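Illard wrist cam vs the Odoi one, worth the extra?

flellow_refugee
Posted 6 February 2026
Swapped the Odoi for the Illard on my Skundham gripper. The listing promises "glare-proof colour". I have my doubts.
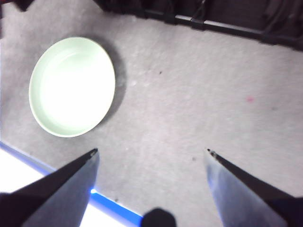

Pale green dish, and the inside is nearly all white. For 141 dollars I expected better.

benchrat25
Did you lock the exposure? Auto is rubbish on both.

flellow_refugee
Locked, 2 runs. Same result.

benchrat25
Two runs isn't a test — and the Odoi was no better on mine.

greyfelt
Disagree, my Odoi copes fine. Try a dimmer lamp first.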